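Wostgate opens shared workroom in Dratlow

DRATLOW, November – Wostgate will open a shared workroom on Asamoah Street this month, giving small makers and repairers in the district a clean, well-lit place to work by the hour.

The room is fitted with white-walled bays, each enclosed on three sides around a flat white tabletop. Members can book a bay for up to 2 hours at a time, and the fee of $30 a month covers power, cleaning and the use of a locker.

"People told us they were working at the kitchen table and packing everything away before tea," a Wostgate spokesperson said. "They wanted a plain bench with walls to it and good light."

The fit-out was done by local joinery firm Ovar. The building has been leased for the long term, and there is parking at the rear.
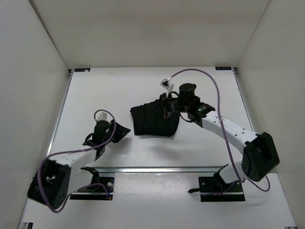

Membership is capped at 200 for the first year – the first 50 to join will pay no sign-up fee. Bookings can be made at the front counter or by phone. Members are asked to wipe down the tabletop and take their rubbish with them when they leave.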